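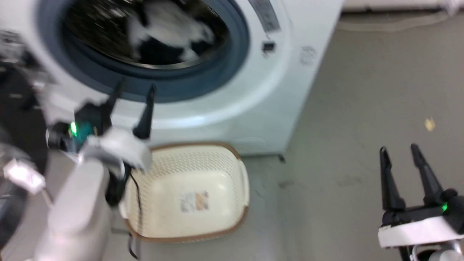 共用洗濯室のドラム式洗濯機。扉を開けた状態、ドラム内に白黒柄の洗濯物

差出人:Rurance団地管理組合連絡事務局
宛先:居住者連絡メーリングリスト
件名:Re: 給水設備更新工事に伴う断水及び共用洗濯室の利用について(回答)

居住者各位

平素より当団地の管理運営にご理解とご協力を賜り、厚く御礼申し上げます。

先般当メーリングリストに配信いたしました標記工事の案内につきまして、居住者の方より下記のとおりご照会をいただきました。他の居住者の皆様にも関係する内容と判断いたしましたので、ご本人の了承を得て、お名前と住戸番号を除いたうえで全文を引用し、項目ごとに回答申し上げます。

―――― 引用ここから ――――

> 連絡事務局御中
>
> いつもお世話になっております。東棟に居住する者です。
> 3月の給水設備更新工事のご案内を拝見しました。以下の点について
> ご教示いただきたく、ご連絡いたします。
>
> 1.断水の時間帯が「日中」とだけ記載されていますが、開始と終了の
> 時刻は決まっているのでしょうか。在宅で仕事をしており、事前に
> 水を汲み置く都合があります。
>
> 2.受水槽を小さいものに取り替えると書かれています。容量が減って
> 朝の時間帯に水圧が下がるようなことはないのでしょうか。以前、
> 西棟の上層階で水の出が悪いという話があったと記憶しています。
>
> 3.工事の費用は修繕積立金から支出されるとのことですが、各戸に
> 追加の負担が生じる可能性はありますか。
>
> 4.工事の後に赤水や濁りが出ると聞いたことがあります。洗濯物に
> 色が付いた場合の扱いはどうなりますか。共用洗濯室を使っている
> ため、自宅と違って前の人が水を流したかどうかが分かりません。
>
> 5.工事車両の駐車場所が来客用区画と重なっているように見えます。
> 当日は来客の予定があり、代わりの場所があれば知りたいです。
>
> お忙しいところ恐れ入りますが、よろしくお願いいたします。

―――― 引用ここまで ――――

1.断水の時間帯について

断水は午前9時に開始し、午後4時に終了する予定です。対象は東棟、西棟及び集会棟の全系統であり、住戸内の給水栓のほか、便所の洗浄水も停止いたします。浴槽等への汲み置きは、当日の午前8時30分までにお済ませください。給湯器につきましては、断水中は運転を停止していただきますようお願いいたします。

作業の進捗により終了時刻が前後する場合には、各棟1階の掲示板及び当メーリングリストにてお知らせいたします。集会棟前には応急給水用の蛇口を仮設いたしますので、容器をご持参のうえご利用ください。飲用の可否は蛇口脇に表示いたします。

2.受水槽の容量及び水圧について

現在の受水槽は、竣工当時の想定人口に基づいて設計されたものであり、近年の使用量に対して過大となっております。槽内に水が長く滞留することは水質管理上望ましくなく、前回の設備点検においても、施工会社であるProvano設備より容量見直しの提案を受けておりました。

更新後は受水槽の容量を縮小する一方、加圧給水ポンプをRendix型の並列運転方式に改めます。使用量の増減に応じて2台のポンプが運転台数を切り替えますので、朝夕の使用が集中する時間帯においても、所定の水圧を維持できる設計となっております。

西棟上層階の水量低下につきましては、調査の結果、一部系統の減圧弁の劣化が原因と確認されております。当該減圧弁の交換も今回の工事範囲に含まれます。なお、工事完了後に各階で水圧測定を実施いたしますが、測定は共用部の給水栓で行いますので、住戸への立入りはございません。

3.費用の負担について

工事費の総額は2448万円であり、このうち受水槽及びポンプの更新に係る費用が大半を占め、減圧弁の交換その他の付帯工事に895万円を計上しております。全額を修繕積立金から支出することが総会において承認済みであり、本工事を理由とする一時金の徴収及び積立金月額の改定は予定しておりません。

予備費としておよそ1000万円を別途確保しておりますが、これは埋設管の掘削時に想定外の腐食が判明した場合等に備えるものであり、支出の必要が生じた際には、事前に理事会の議決を経ることといたします。決算報告書には本工事の区分を独立させて記載いたします。見積書及び契約書の写しは、事務局窓口にて閲覧いただけます。閲覧を希望される方は、前日までにお申し出ください。

4.赤水及び濁りについて

通水再開の直後には、配管内に付着していた錆や空気が混入し、水が赤褐色又は白く見えることがございます。白濁は空気によるものが多く、しばらく置くと下から透明になります。赤褐色の水が出た場合には、透明になるまで浴室又は台所の給水栓から水を流してください。浄水器及び温水洗浄便座を先に使用されますと、フィルター等の目詰まりを生じるおそれがありますので、ご注意願います。

共用洗濯室につきましては、断水開始前の午前8時に施錠し、通水再開後、施工会社の作業員が給水栓ごとに放水を行い、濁りのないことを確認したうえで開放いたします。確認を終えた旨は扉に掲示いたします。掲示があるまでは、洗濯機のご使用をお控えください。施錠の際に機内に残されている洗濯物は、事務局にて袋に入れ、棚に保管いたします。

掲示後の使用において洗濯物に着色が生じた場合には、乾燥させずに事務局までお持ちください。状況を確認のうえ、施工会社の加入する保険の適用について個別にご案内いたします。住戸内の洗濯機をお使いの場合は、給水ホースの接続部にあるフィルターの点検も併せてお願いいたします。

5.来客用駐車区画について

ご指摘のとおり、案内に添付した配置図では、工事車両の駐車範囲が来客用区画の一部と重複しておりました。記載に不備がありましたことをお詫び申し上げます。施工会社と協議し、資材の搬入車両は北門側の空地に移すことといたしましたが、クレーン付き車両につきましては受水槽に近接させる必要があるため、来客用区画の東側を終日使用いたします。

代替として、Chuensuk通り沿いの臨時駐車場に12台分の区画を確保いたしました。ご利用には事務局発行の許可証が必要です。許可証は車両前面の見やすい位置に掲示し、利用後は事務局の返却箱へお戻しください。徒歩での移動に支障のある来客につきましては、集会棟脇での乗降に限り停車を認めますので、事前にご相談願います。

6.その他の連絡事項

上記のご照会とは別に、以下の点を申し添えます。

・断水中も消火設備は別系統により使用可能です。
・既存受水槽の解体時には騒音が発生いたします。解体作業は午前10時から正午までに限定いたします。
・集会棟の会議室は、断水当日の貸出しを行いません。既に予約をいただいている団体には、個別に振替日をご案内しております。
・医療機器の使用等により断水時間中も水の確保が必要な方は、事務局までお早めにご連絡ください。

修正後の配置図及び工程表は、各棟掲示板に掲出いたします。先に配布いたしました配置図は破棄していただきますようお願いいたします。

本件に関するご照会は、当メーリングリストへの返信又は事務局窓口にて承ります。返信の内容は登録者全員に配信されますので、個人情報を含むお問い合わせは窓口をご利用ください。

以上

Rurance団地管理組合連絡事務局
窓口受付時間 午前9時から午後5時まで(正午から午後1時までを除く)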